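Stimmont Hall: Pre-Show Stage and House Safety Checklist, With Comments
Revised 6 August 2024

Welcome to everybody loading in for the album release nights! Please go through the list before doors, tick what's done, and write a few words wherever something needs them. I've left my own remarks from the last walk-through under each item, and I'm afraid they run on a bit.

1. House capacity posted at both entrances
Done. We are licensed for 559 with the floor standing, and I'd like the door staff to stop at 542 so that guest list people who turn up late can still get in.

2. Exits clear and lit
Done, with one grumble. The merch table had crept out in front of the left-hand exit again (T-shirts do seem to multiply on release nights), and it went back against the wall. The tape on the floor is there for a reason, my dears.

3. Stage power
Needs attention. Circuit 2 tripped during the Okabe soundcheck when the bass rig and the haze machine came on together. Keep haze on the house side until the electrician has been.

4. Cable runs
Mostly done. Mats are down from the mixing desk to the stage lip. The run behind the drum riser still wants taping, and please don't use the shiny tape, it lifts as soon as the room warms up.

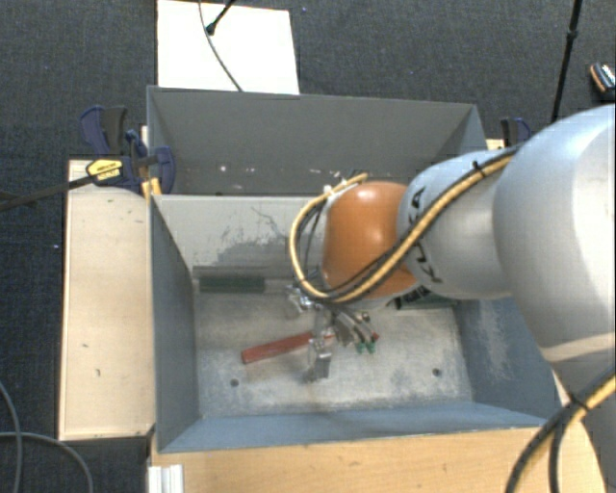
Suneo wrote back on item 4 to say that the riser run had been taped after lunch, but that the monitor feed on stage right was still crossing the steps where the horn section comes up, and could it please go around the back before the second set. Yes, it could, and thank you! I've added it to the list for the stage crew.

5. Overhead lighting and safety bonds
Done. All bonds fitted. One clamp on the front truss was only finger tight, so check that one again after focus.

6. Sound level
86 on the meter at the back wall during the ballad, which was lovely. Earplugs are in the bowl at the bar, free to anyone who asks.

7. First aid kit
Short of burn gel and large plasters. More is coming over from our Hirkbridge room.

8. Extinguishers
Done. Tags are good until October.

Still open: items 3, 4 and 7. Leave the signed sheet in the tray by the stage door.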